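Yesterday I visited the open day at Tastano, the robotics workshop in Edon. I registered in August, and there were only 30 places for each tour, so I was happy to get one.

The part I liked most was the table with the hand-held grippers. You hold one and the fingers do the picking, so your own hand never touches the object.
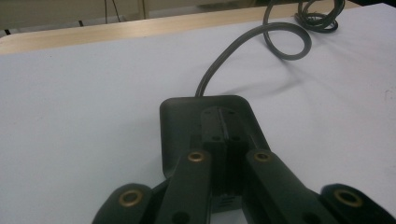 Our guide told us that a new person needs around four days before the movements become calm. I believe it. My own hands are not calm even with a teacup.

They call this project Kindeo. The tour took 38 minutes and I asked too many questions – sorry to the group behind us.
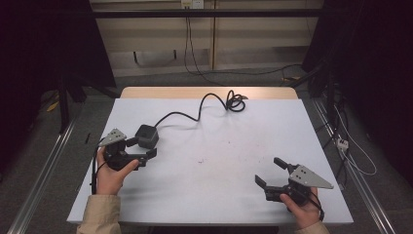
For those who asked me: the next open day is on 16 October 2026. Take bus 63 and get off at Mujić, then walk along the canal. Entry is free, but you must register before.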